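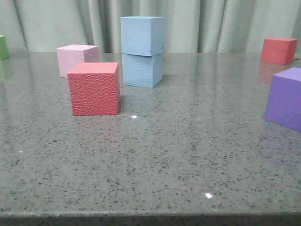
Furkar Junior Robotics Club - Kids' Page

Why did Gedetti drop the block?

Gedetti is our robot arm. Its job is stacking foam blocks. In October it went wrong. Squeeze, lift, wobble... plop! Then it kept swinging, with nothing in its grip, and bumped the tower.

So what happend? Robots can't feel like you do. Gedetti has a little sensor that tells it how hard it's squeezing. Ours should read 300 for a good hold. It was stuck on 700, even holding nothing! So the arm thought, got it, and off it went. 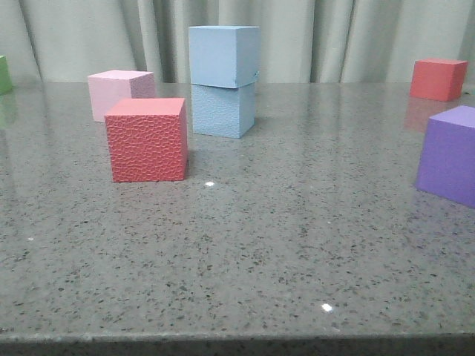

A stuck sensor is a safety problem too - a robot that believes a wrong number might squeeze a finger. Emil Oberholzer, our coach, hit the big stop button straight away. Good move. Then he tested the new sensor on different blocks. Bumpy ones like the red one near the pink, smooth ones like the purple. 25 tries, no drops.

Rules for you: stay behind the yellow line. Hands off untill the arm is switched off. Something looks weird? Yell STOP. Any kid can yell it.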